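Re: [homeshop-auto] Can they do chores yet, or is it all demos? 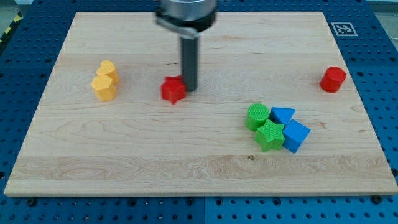
I've been meaning to answer Daichi's message since Wednesday, and I apologize for the delay, because it's a question I care about a good deal and I wanted to do it some kind of justice. Whether a machine can do chores yet depends enormously on what you let it do the chore with. A single dark gray rod coming straight down over a board of little plastic hearts and stars and cylinders is a very modest tool, and yet if you think of each block as a coffee mug or a jar of screws, you have a fair part of what goes on at my kitchen counter every evening. Things are in the wrong place, and they need to be shoved over to the right place without knocking into their neighbors. I look at the four blocks huddled at the lower right, two green and two blue, with the cube tipped at an angle, and I see my own sink.

Daichi Hosoda wrote:

> Hello all. I have been reading this list for a long time and
> mostly keep quiet, but my sister has asked me a question I could
> not answer. She runs the packing room at Bestbridge and has a
> person on each shift who does nothing but tidy: straighten the
> totes, push the strays back from the edge of the bench, put the
> odd parts with the other odd parts. She wants to know if there is
> a machine that will do this. She does not need it to be fast.
>
> Also she says if it can do that, it can come to her house and do
> the breakfast table. I think she is only half joking.
>
> I told her I thought the answer was "nearly" but when I tried to
> explain what "nearly" meant I got stuck. Every video I find is
> either folding one towel very slowly or doing a backflip. What
> would you tell her?

Daichi, first of all, please don't keep quiet! We like new voices, and your sister sounds like exactly the kind of person who ought to be asking.

I would tell her that "nearly" is true for the bench and not very true for the breakfast table, and I'll try to say why without going on too long (those who know me may laugh here).

Take pushing. I spent a good part of my working life at Zeman, where we had a line that sorted castings, and the thing that sorted them was a pusher on a slide. It never picked anything up. Visitors always asked when we were going to get a proper hand for it, and we never did, since a shove was all the job wanted. If your sister's strays are boxy and don't mind being nudged, she doesn't need fingers either, and she should be suspicious of anybody who tries to sell her five of them.

The trouble with pushing is that it's simple to do and surprisingly hard to do on purpose. Try it at home with a pencil. Push a round can standing on its base, and it goes more or less where you send it, if you stay right behind the middle. Push a star and it depends altogether on whether you've met a point or the notch between two points. It swings around and heads off in a direction of its own, and you have to go around to the other side and correct it. You and I do that without thinking. A machine has to look, guess how the thing will turn, push a little, look again, and guess again. It can be done, and I've watched it done well, but it takes patience on everyone's part.

Then there are the neighbors. One block with space around it is a very different proposition from one that's touching something else. When they're in a clump you can't move one without moving the others, so you have to decide whether to break up the clump first, or push the lot as a piece and sort it out afterwards. My wife and I don't even agree on this when we clear the table (I go for the clump, she works from the outside in), so I don't think it's fair to expect a machine to have the one right answer.

Now for some numbers, which I offer only as one man's experience. Titilayo Ekpo and I set up a bench trial for Rustuneck last October, with a rented arm and a mixed lot of small parts that had to be pushed into the correct corner of a tray. We ran it 312 times over 2 weeks. It got the part where it belonged 91 percent of the time with nobody touching it. Titilayo was pleased. The shop foreman was not, and I have to say I saw his side of it. A person who put one part in eleven in the wrong place would be given a talking to. What made it livable was that the arm could usually tell when it had failed, and it would stop and turn on a lamp, and somebody would come over and fix it. So if the packing room has a person within earshot anyway, 91 is a pretty useful number. If the idea is to turn off the lights and go home, it isn't there.

I should add that our tray was bolted down, the lighting never changed, and the arm always knew where the table was. Daichi, please ask your sister how much of that she can promise. Does the bench get moved to sweep behind it? Does the afternoon sun come in across it? Are there new parts every month, and are any of them shiny or see-through? Clear plastic bags caused us more misery than everything else put together, and we ended up leaving them out of the trial, which I still feel a little guilty about.

The breakfast table has all of these troubles at once. Nothing is bolted down, the juice glass is full, somebody's elbow is in the way, and there's a child who wants that particular spoon. Pushing a full cereal bowl is fine until you reach the edge of the placemat. Half the dishes have to be picked up, and then you really do need a hand, and one that can feel the difference between a soggy napkin and a saucer. I have one of the Zurkik floor machines at home, and I'm fond of it, but it has been defeated by the same bath mat for as long as I've owned it, and that is a thing with only one job and a flat floor to do it on.

So if she were my sister, I'd say this. Pick the dullest corner of the packing room, the one where the same parts turn up in the same light every day, and write down for one shift every time the tidy-up person touches something and whether it was a push or a pick. Just make two columns on a clipboard. If the pushes win by a good margin, then there's a conversation worth having with an integrator, and she'll have something to hand them. If it's mostly picks, I'd wait a while and look again, as grippers are getting better and cheaper all the time.

And please do tell us what the clipboard says! I'd love to see it, and I know Titilayo would too - she has been trying to get real counts like that out of people for years and mostly gets shrugs.

One more thing for the others on the list. Somebody asked back in the spring whether a padded tip on the pusher makes much difference. We tried both at Rustuneck. The bare one slipped more on the round parts, and the padded one dragged the light parts along when it backed away, so we had something to complain about either way. We kept the padded one. I still have the leftover foam in the garage if anybody nearby wants to come and get it.

Warm regards to everyone,
Walt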